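Skuvus Kitchens list
Subject: Re: [skuvus-kitchens] White island, double sink, where does the rack go
From: Leanne Fairclough
To: skuvus-kitchens

Vendula and all,

Answers mixed in below. I trimmed the part about the pantry shelves because I have nothing useful on that.

Vendula Vrabec wrote:
> We have settled on a white top with a marble look for the island, and
> the sink goes into the island instead of under the window. My husband
> says white will look dirty by noon. I said dark would be worse. Who
> is right? You have had yours for a while now.

You are, mostly. I had a dark counter in the apartment before this and I wiped it more often than I wipe the white one. Crumbs show on white, but you see them and sweep them into your hand and they're gone. Water spots don't bother me on the white at all. Coffee does, if it sits overnight. I use a 500 ml spray bottle of Droltis mixed weak, and a bottle lasts from one month well into the next.

The worst finish for me is matte and dark, and you can get that on a great many things besides counters. 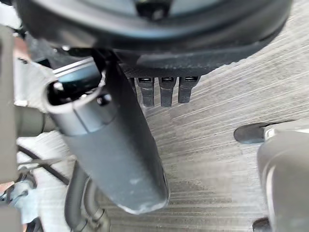

I'd think twice before ordering the dark gray fittings for that reason. The sample board at Skála had a lovely charcoal handle on it, very smooth to the hand, and every person who had touched it had left something behind. Pale dust specks and small light scuffs stand out on matte gray, as on the tube in the picture, and there is a whitish smudge down at the rounded end too. On a brushed metal handle I wouldn't notice any of that. If you want gray, go for a lighter one.

> Next, the sink. Double or single? Skála quoted me $40 more for the
> double in stainless, so price doesn't settle it.

Double. I wash in one side and leave the other clear for rinsing and for whatever came in from the garden. People who do a lot of big roasting pans will tell you single, and they have a point. We have one big pan and it gets washed at an angle. Ours is stainless, brushed on the inside, and the brushing hides scratches well. Get a pull-down faucet with a tall neck if you can. With a double sink you need it to reach both sides, and a short one leaves you filling pots in whichever basin it happens to favor.

Check the height of the faucet against anything hanging over the island before you order. I didn't, and the lamp had to go up.

> Does anybody keep the remote for the shades in the kitchen? Ours will
> be on that side of the house and I am afraid it will end up in the
> sink.

Ours ended up in a drawer, in the bread box, and once in the recycling. My advice is to skip white if there is a choice of color. A white remote on a white top is hard to find from across the room, and it's the one thing you want when the sun comes in low in January.
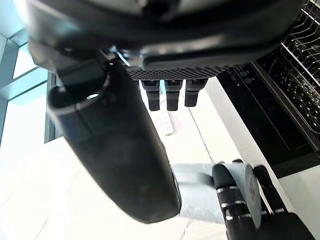 White remote on the white surface, with the window at left.

What worked for us was a shallow tray in a color that doesn't match anything, set well back from the sink. Keys go in it as well. A wall holder would be better, but there is no wall next to an island, and I wasn't going to drill into the end panel. My sister stuck hers to the side of the refrigerator with one of those adhesive strips. It fell off after 2 weeks and she went back to the tray.

> Last question. Dish rack. I don't want a big one standing on the
> counter where everybody can see it from the living room. But I also
> don't want to dry every cup by hand.

Same here. We bought a Provell drainer to stand on the counter at first, and it took up the best working spot on the island. Water ran out from under it too. Now I use metal rods laid across the sink, on the divider, and I like that far better. Everything drips straight down where it ought to go. It holds less, so somebody has to put things away before the next round, and in our house that has been the argument. 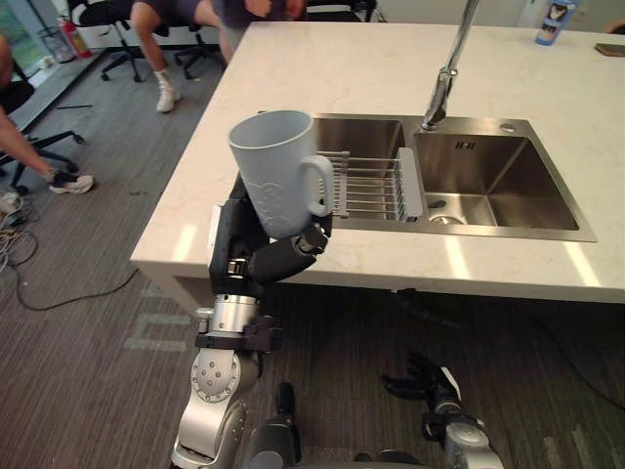
A few things I'd tell you to measure before buying one of these. Take the width of the sink at the rim and again just inside it, because the racks are sold by one or the other and the box doesn't always say which. Ours was 5 millimeters too short the first time and slid off when I set a pot on it. Look at the end pieces as well. Bare metal ends will rattle, and I'd worry about them marking the top if you have the kind with a coating. Plastic ends are quieter.

Tall mugs go upside down across the rods fine. Wide shallow bowls tip. Wine glasses I still dry by hand, with a cotton towel, and I don't leave them near the faucet — I've lost two that way, both while swinging the neck over to the other side.

On seating, which you didn't ask about but others on the list have: leave yourself more floor behind the island than the drawing says. Ours is where everybody sits down, and a chair with a person in it takes up a good deal more room than the same chair pushed in. Office chairs on wheels do roll well on a hard floor, but they need space to turn, and so do people's feet. I'd give up a foot of counter for it if I were doing it over.

I can send the name of the installer off list. He was slow with the sink cutout and good with everything else. Ask him to seal around the base of the faucet while you are standing there, and ask what he is using. On ours it had to be redone in the spring.

If you go back to Skála, see whether they still have the lighter handle. I think the number was on the back of the sample board, lower row. And let us know what they say about the edge profile. I had wanted the square one and got talked into the rounded one, and I'm still of two minds about it.

Leanne

--
Leanne Fairclough
skuvus-kitchens mailing list
To leave the list, send a blank message with "unsubscribe" in the subject line.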